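Household Tips: Buying Ahead When Import Prices Are Moving

Updated December 7, 2025

Imported groceries and hardware rarely change price on the day a new duty takes effect. Stock already in the warehouse was bought at the old rate, and most shops sell it through first. A household with a cupboard and a notebook can make use of that gap, within limits.

Keep a price book. One line per product: date, shop, pack weight, shelf price, price per 100 g or per litre. Sixteen products is enough for most kitchens. Choose those you buy repeatedly and which come from abroad – coffee, olive oil, rice, tinned fish, dried fruit, spices. Ignore promotional prices unless you bought at them.
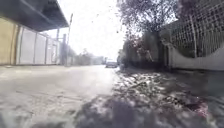

Record the pack weight every time. Makers facing a higher landed cost often reduce the contents before they raise the price. A 200 g jar of coffee that becomes 180 g at the same price has gone up by 11 per cent, and the shelf label will show it only in the small unit figure.

Work out how much you can store before you buy. Suitable limits for a dry cupboard at room temperature:

Ground coffee, sealed: 9 weeks' use
Olive oil, dark bottle or tin: 6 months' use
White rice, airtight tub: 12 months' use
Brown rice: 3 months' use, as the oil in the bran turns
Tinned fish: up to the date on the tin

Anything beyond these amounts is likely to be wasted, and waste costs more than most duties do.

Count the cost of the trip. A drive to a cash-and-carry for a saving of 80p on oil is a loss. Combine it with another errand or share the order with a neighbour. 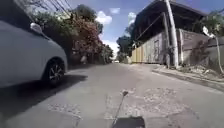 White car on a narrow asphalt street.

Check origin on the back label. "Packed in" is the place of packing and says nothing about where the contents were grown. Look for "produce of". Burley dried apricots and the Zitmont own-label ones sit side by side in our local shop and come from different countries, so a duty on one need not touch the other.

Substitute by function. Cider vinegar will stand in for imported wine vinegar in dressings and pickles if the acidity on the label is the same. Rapeseed oil does for frying. Keep the olive oil for cold use.

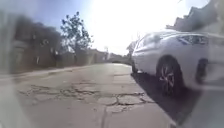 Mark everything with the month of purchase, in pen, on the lid. New stock goes to the back. Oanh Kim of Niltdale writes that she uses coloured tape, with one colour per quarter; this works equally well provided the key is fixed inside the cupboard door.

Tools and spares follow the same rules. Drill bits, blades and filter cartridges keep indefinitely if dry, so one spare set is reasonable. Sealant and glue do not – our tube of Yakubu sealant, bought in June, is already past its date. Buy those as needed.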